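Bakker Ingredient Lines
README

Summary

Bakker is a set of ingredient lines taken from home recipes and split into their parts: quantity, unit, ingredient name, preparation note and comment. It is meant for work on recipe parsing, unit conversion and shopping list tools. The recipes were typed from handwritten cards and loose sheets. No text was collected from recipe websites.

The current release holds 219 recipes. Of these, 57 are breads and other yeast doughs, 81 are soups and stews, and the rest are filed under "other" with no finer category. A category was assigned from the recipe title alone, so a dumpling recipe with "soup" in its title is in soups even when the soup is two lines at the end.

Files

recipes.tsv has one row per recipe: recipe_id, title, category, yield_text, source_language.
lines.tsv has one row per ingredient line: recipe_id, line_no, raw, qty_low, qty_high, unit, name, prep, comment.
units.tsv maps every unit spelling in the raw text to a normalized form.
CHANGES lists corrections by recipe_id.

All files are UTF-8 with Unix line endings. Fields are separated by single tabs and are never quoted. A quotation mark inside a field is part of the text. Empty fields are empty strings. Spreadsheet programs will turn some fractions in the raw column into dates on import, so set that column to text first.

Transcription

The raw column keeps the spelling, punctuation and abbreviations of the card. Line breaks inside one ingredient were replaced with a single space. Crossed-out words were dropped. Words added above the line were inserted where the writer put a caret, or at the end of the line where there was no caret. Illegible words are written as [?], one mark per word.

Cards in Czech and Dutch were translated by Zdeňka Kuruc and Bart Claeys respectively. For those recipes the raw column holds the English translation, and source_language gives the original. The original wording is not included in this release.

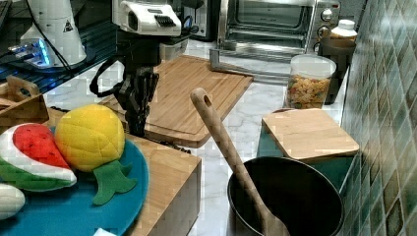 Quantities

Quantities are stored as decimals in qty_low and qty_high. For a single value the two are equal. A range such as "2-3 carrots" gives 2 and 3. Mixed fractions are converted and rounded to three places, so one third is 0.333. Words are converted when they name a number ("two eggs", "half an onion"). "A few" and "some" are left empty and copied to the comment field.

"A pinch" and "a knob" are treated as units with a quantity of 1. "A dozen" is treated as the number 12 with no unit. We went back and forth on this and the older rows were redone to match.

Units

Cup, tablespoon and teaspoon are the US measures unless source_language is Czech or Dutch. In those recipes a spoon is whatever the writer had in the drawer, and the unit is given as spoon_large or spoon_small. Do not convert these to milliliters without saying so in your results.

Package units ("1 packet yeast", "1 can tomatoes") keep the container as the unit. If the card gives a size, the size goes in the comment field. Package sizes were not looked up.

Names and preparation

The name field holds the shortest phrase that would still get you the right thing in a store. "Ground beef" is a name. "Chopped onion" is the name "onion" with the prep "chopped". "Crushed tomatoes" is a name when the unit is a can and a name plus a prep otherwise. "Softened butter" is always split.

Alternatives ("butter or lard") are kept in one row. The first option goes in name and the rest in comment, starting with the word "or".

Agreement

The soups were labeled twice, once by each labeler working alone, and differences were settled in a call on Friday afternoons. Most differences were in the split between name and prep. The other categories were labeled once and spot-checked. Expect more errors there, particularly in the prep field.

Known issues

Salt and pepper on one line are split into two rows with the same line_no. Any join on recipe_id and line_no has to allow for this.

Some bread recipes list flour twice, once for the dough and once for dusting. Both rows are kept and the second has "for dusting" in the comment.

Yield text is not parsed. It includes entries such as "one big pot" and "enough".

Temperatures and baking times are not in the data, even where the writer put them among the ingredients. Those lines were removed and the line numbers were not closed up, so gaps in line_no are expected.

Corrections

Send the recipe_id, the line_no and the proposed values. Corrections to the raw column are checked against the card before they go in. The next batch of fixes is planned for June and will include a revised units.tsv, with the two spellings of "tbsp." that are currently mapped to teaspoon moved to tablespoon.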